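住户通讯 06/03/2026
家务与收纳栏
客厅脏衣篮的摆放、分拣与搬运

本栏上一期谈阳台晾晒,之后收到的来信多半问同一件事:衣物在进洗衣机之前,应当放在哪里。Nirkitdale 小区的户型里,卫生间净宽偏小,洗衣机多数装在厨房一侧,卧室到洗衣机必经客厅。结果是客厅成了事实上的中转点,衣物搭在沙发扶手和餐椅靠背上,一搭就是两三天。本期只讨论客厅这一段,不涉及洗涤程序和洗涤剂用量。

一、容器
建议使用带孔的硬质塑料篮。孔壁的作用是通风,运动后换下的衣物含汗量高,放在密闭桶里一夜,气味会转移到同桶的其他织物上。布袋也能通风,但放在地上不能自立,袋口塌下后取放不便。篮口边沿要光滑,针织类衣物容易被毛刺勾出线头,购买时用手指沿边沿摸一圈即可判断。提手位于两个短边的,双手提起时重心居中,过门不容易磕碰门框。

容量不必求大。Javimholm 的住户组去年 12 月做过一次登记,参加的住户共 41 户,其中多数人用的是 70 升的大桶,而每次实际洗涤量不到桶容积的一半。桶大的后果是攒得久,底层衣物压在里面时间过长,汗渍氧化发黄,后续处理费时。按一次洗涤量选篮子,满了就洗,比较省事。

二、位置
篮子放在沙发扶手外侧的地面上,紧靠但不贴死,留出一掌宽的间隙。这个位置不占主通道,从卧室出来顺手就能放。不要放在沙发正前方,也不要放在餐椅后方,拉椅子时会撞到。木纹强化地板怕积水,湿毛巾和湿泳衣不应直接入篮,先在卫生间挂到不滴水再放进去。篮底如有四个支脚,可在脚下贴毛毡垫,拖动时不伤地板表层。
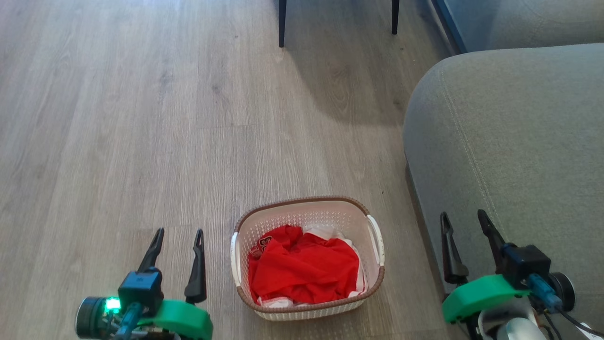 图一 沙发扶手旁的带孔脏衣篮,篮内为红色和白色衣物。

三、分拣
深红、酒红、藏青一类的衣物,前几次洗涤浮色较多,与白色衣物同篮暂存没有问题,同机洗涤则有串色风险。干态接触一般不掉色,潮湿状态下叠压才会沾染。因此分拣可以放在装机前一步完成,不需要在客厅摆两个篮子。具体做法如下。

先把白色和浅色挑出,放在一侧。再检查深色衣物的洗标,新购的第一次单独洗。印有号码或文字的运动上衣翻面,里朝外,印花部分避免与拉链、金属扣同洗。口袋逐个翻出,纸巾碎屑一旦进了滚筒,清理时间比洗衣时间还长。抖开再放入机内,揉成一团的衣物洗涤和漂洗都不充分,腋下和领口最明显。

不确定是否掉色的,取一块白色湿棉布,在衣物内侧缝边处按压片刻,棉布上有颜色就归入单独洗涤。测试要选内侧,正面按压有可能留下水印。

关于一个篮子还是两个篮子,编辑部内部看法并不一致。Stoica 牌的双格篮在小区里有不少人用,中间带隔板,两格可以分别提出。它的缺点是底面较宽,放在扶手外侧会伸进过道。本栏在试用期间把它挪了几个地方,最后放回卧室。 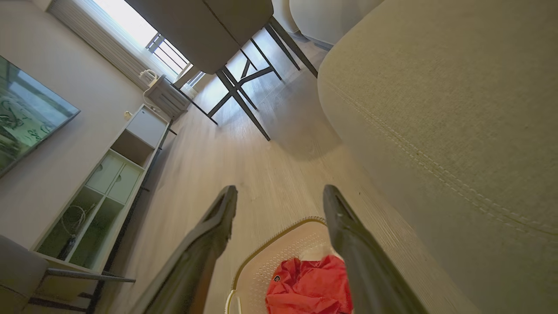
Assunta Marras:单篮的办法我试过,不适合我家。家里两个孩子都踢球,回来以后衣服往篮里一扔,白袜子、红球衣、护腿带全在一起,而且多半是湿的。到了晚上再分拣,白袜子已经有粉色印子。我现在的做法是球衣先挂在椅背上晾一个小时,干了再入篮,袜子单独放网袋。双格篮占地方是事实,不过如果每天都有湿衣服,还是分开稳妥。另外想请栏目讲讲篮子本身怎么洗,孔里的灰很难弄掉。

湿衣先晾再入篮,这一点与前文一致。椅背如果是布面的,建议先垫一条干毛巾,汗渍渗入织物坐垫后不易清除。沾染后的处理宜早,粉色印子未经烘干时,用彩漂液按瓶身说明浸泡,多数可以减轻;经过烘干机高温的,效果明显下降。

四、篮子的清洁
塑料篮每月洗一次。先倒扣拍打,去掉绒毛和细砂,再用淋浴喷头由外向内冲孔壁,水流方向与落灰方向相反,绒毛容易脱出。残留部分用旧牙刷蘸中性洗涤剂刷,不要用钢丝球,划痕会挂住织物。冲净后倒扣在阳台阴凉处晾干,白色塑料长期暴晒会发黄变脆。带有编织状边圈的款式,接缝处容易存水,晾的时间应加长,完全干后再装衣物。

五、搬运
提篮前看一下通道。客厅到厨房之间常见的障碍是餐椅腿和地毯边角,餐椅应先推回桌下。篮子提到腰部高度,衣物不要高出边沿,以免遮挡视线。单手拎一侧提手的做法不可取,篮体倾斜,上层衣物会掉出,塑料提手根部也因受力不均而开裂。Citlow 路服务点收到的报修旧篮里,提手根部断裂是最常见的一种,这类损坏用胶粘不牢,建议直接更换。

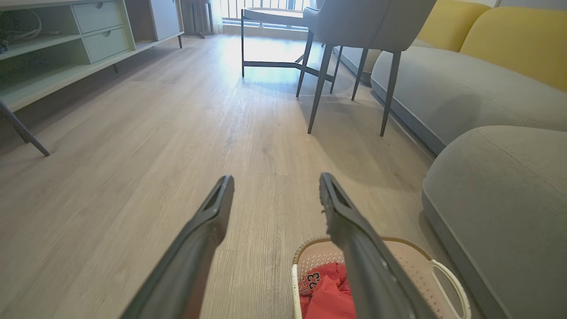
搬到洗衣机旁以后,空篮不要留在厨房地面,装完机即送回原位,否则下一批脏衣又会落到沙发上。洗净的衣物不宜用同一个篮子装。条件有限只有一个篮子时,在篮内铺一块干净的棉布,用后与下一批一同清洗。

沙发本身也需要顾及。扶手面料多为机织布,缝线处容易积存绒毛和皮屑,长期搭放衣物会使这一段比其他部位更早起球。吸尘时换小扁嘴,沿缝线走,每周一次。浅色靠垫套可拆洗的,与浅色衣物同批洗涤,拉链拉合,里朝外。靠垫套下水前先看填充物是否与外套分离,不可拆的只做表面清洁。

六、补充事项
1. 公用洗衣房的脱水机单次装载上限不变,厚浴巾按两件计。
2. 旧塑料篮可投放到 4 号楼东侧的回收架,投放前取下布衬和毛毡垫。
3. 网袋团购尚有余量,登记表在门厅公告板上,共 600 只,领完为止。
4. 下期内容为床品的换洗周期和叠放,来信请注明楼号。

本栏整理:Manuela Gatti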